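Fisheye or standard lens on a hand-held gripper for soft object trials
Community Help > Grippers and Cameras > Selection and comparison

Posted by Fevero Lab Desk, 15/08/2019

Our department is comparing two cameras for a hand-held gripper tool which will be used to record picking tasks on a round table. The first is a standard lens unit supplied with the Vumavari controller. The second is a fisheye unit from Morin, mounted at the same point on the tool. The objects are mostly soft toys, chosen for their uneven shape.

With the standard lens the toy fills the picture well, but it is lost from view as the fingers close. With the fisheye the toy remains visible, together with a great deal of the room. We are required to recommend one unit for purchase and should be grateful for advice on the following points. Is the distortion of the fisheye a serious obstacle in later processing? Should the room be screened off? Is there an accepted way of running the comparison so that the result can be defended?

Aratel Support Group
Member, 16 replies marked helpful

The distortion is not a serious obstacle provided that the lens is calibrated with a fisheye model. The ordinary pinhole model should not be used, as the error grows quickly towards the rim. Calibration should be repeated whenever the camera has been removed from its bracket, even if it is returned to the same holes.

As regards the room, we advise against screening. Chair legs, tripods and door frames do not move between one attempt and the next, and they give the tracking software fixed points to follow. A plain white table offers very few. Windows are a different matter. Blinds should be kept in one position for the whole of a session and exposure should be locked.

For the comparison itself we suggest the following procedure.

1. Select 5 soft objects and keep to them. Replace none during the trial.

2. Carry out 15 attempts per object with each camera, the same operator holding the tool throughout.

3. Before recording, bring the fingers over the first object and save a still. Both the fingers and the objects should be recognisable in it, and the still should be kept with the results.

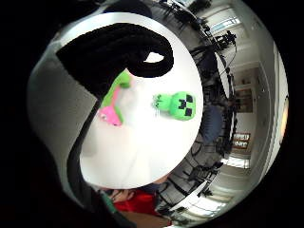

4. Record for each attempt whether the object could be identified at the moment of closing. Judge this from the recording alone.

5. Process both sets with the same software version and report lost tracking separately from failed grasps.

bench_user_18

Get the fisheye. We had the standard one and sent it back in June. Check the cable length before ordering, ours was too short.

Morin Users' Forum, Hardware Section

We agree with the procedure set out by Aratel Support Group, with one reservation. Dark fingers may be exposed very poorly against a white table, and the automatic setting tends to favour the table. A matt grey cover is worth testing before either camera is rejected. Please also state the firmware version of the controller, as earlier Vumavari releases did not keep the exposure lock after a restart.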